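자주 묻는 질문: 헌옷 수선·되살림 모임 '브리켈'

안녕하세요, 맹미경입니다. 브리켈에 대해 메일로 들어오는 질문이 자꾸 겹쳐서 한 페이지에 모아 봤어요. 제가 그냥 말하듯이 쓴 거라 좀 길어요. 필요한 것만 골라 읽으세요!
(마지막으로 고친 날: 2021년 2월 13일)

바느질을 한 번도 안 해 봤는데 가도 되나요?
네, 그럼요. 저도 처음엔 단추 하나 다는 데 저녁 시간을 다 썼어요. 실 꿰는 것부터 같이 하니까 걱정 마시고요, 손이 느린 분은 느린 대로 하시면 됩니다. 옆 사람 옷 구경하다가 정작 자기 바느질은 한 줄도 못 하고 가시는 분도 계세요(그것도 괜찮아요).

한 번에 몇 명이나 오나요?
정원은 30명이에요. 1월에 신청이 갑자기 몰려서 대기 명단을 만들었는데, 당일 취소가 꽤 나오니까 대기 순번이라도 일단 올려 두세요. 취소하실 때는 꼭 문자 한 통 부탁드려요.

장소가 어디예요? 지도에 안 나와요.
사미르 건물 2층입니다. 1층이 액자 가게라 입구를 놓치기 쉬운데, 가게 왼쪽의 좁은 계단으로 올라오시면 돼요. 버스는 712번이 바로 앞에 섭니다. 주차는... 저라면 안 가져와요. 골목이 정말 좁아요.

재봉틀도 쓸 수 있나요?
두 대 있어요. 먼저 온 순서대로 쓰는데 한 사람이 30분씩 쓰고 넘겨 주는 게 우리 규칙이에요. 두꺼운 데님은 바늘을 바꿔 끼워야 하니까 돌리기 전에 저를 불러 주세요. 지난번에 바늘이 부러져서 다 같이 바닥을 기어 다녔거든요.

어떤 옷은 안 되나요?
가죽이랑 모피, 그리고 다운 패딩은 받지 않아요. 패딩은 한번 뜯으면 방 전체가 깃털밭이 됩니다. 수영복처럼 많이 늘어나는 옷은 가능은 한데 시간이 오래 걸려요. 그 밖에는 웬만하면 해 봅시다.

니트에 구멍이 났어요. 버려야 할까요?
아니요, 버리지 마세요! 손톱보다 작은 구멍이면 비슷한 색 털실로 메우면 되고, 큰 구멍은 아예 눈에 띄는 색으로 짜깁기하는 게 저는 더 예쁘더라고요. 시그룬 스테이나르스도티르 님이 이쪽 고수예요. 팔꿈치에 겨자색 네모를 넣은 회색 스웨터를 입고 계신 분이 있으면 가서 물어보세요. 다만 좀약 냄새가 나는 니트는 며칠 바람을 쐬어서 가져와 주세요.

빨아서 가져가야 해요?
네. 이건 꼭이요. 다림질까지는 안 하셔도 되고, 완전히 마른 상태면 충분합니다. 새로 산 천을 덧댈 거라면 천도 한 번 빨아 오세요. 안 그러면 나중에 덧댄 자리만 쭈글쭈글 오그라들어요.

집에서 미리 해 둘 일이 있나요?
옷을 넓은 데 펼쳐 놓고 한번 살펴봐 주세요. 저는 늘 침대에서 해요. 흰 시트 위에 놓으면 짙은 색 옷도 윤곽이 잘 보이거든요. 겨드랑이, 주머니 모서리, 밑단 순서로 보고, 손볼 자리에는 옷핀이나 색실로 표시해 두시면 당일에 훨씬 빨라요. 안쪽도 꼭 뒤집어 보시고요.
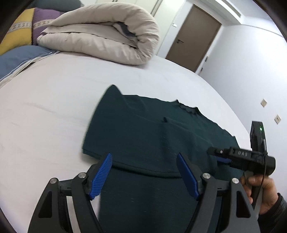 침대에 펼쳐 놓은 짙은 초록색 옷, 흰 시트 위에서

남색 실인 줄 알고 샀는데 검정이었어요. 실 색은 어떻게 맞춰요?
아, 이거 저도 수없이 당했어요. 낮에 창가에서 보세요. 형광등 밑에서는 남색도 짙은 초록도 죄다 검정 같아요. 똑같은 색이 없으면 살짝 어두운 쪽을 고르시고요. 저는 급하면 헤르넬이라는 동네 실 가게에 옷을 통째로 들고 가요.

고쳐 주기만 하는 분도 계신가요? 맡기고 가고 싶어요.
맡기는 건 안 받아요. 매번 여쭤 보시는데 죄송합니다! 손이 불편해서 바느질이 어려운 분은 예외니까 신청서 비고란에 적어 주세요. 짝이 되어 드릴 분을 제가 찾아 둘게요.

참가비는요?
따로 없어요. 실이랑 단추는 공용 상자에서 꺼내 쓰시고, 집에 남는 단추가 있으면 가져와서 넣어 주세요. 지퍼는 길이가 제각각이라 각자 준비하셔야 합니다.

아이를 데려가도 되나요?
됩니다. 가위랑 다리미가 여기저기 있으니 옆에서 계속 봐 주셔야 하고요. 단추 상자를 색깔별로 나누는 일을 맡기면 꽤 오래 조용해요.

신청은 어디서 해요?
족브리지 게시판의 '브리켈' 글에 이름이랑 가져올 옷 종류를 댓글로 남겨 주세요. 게시판이 어려우시면 메일도 괜찮은데, 답장은 제가 퇴근하고 밤에 몰아서 씁니다.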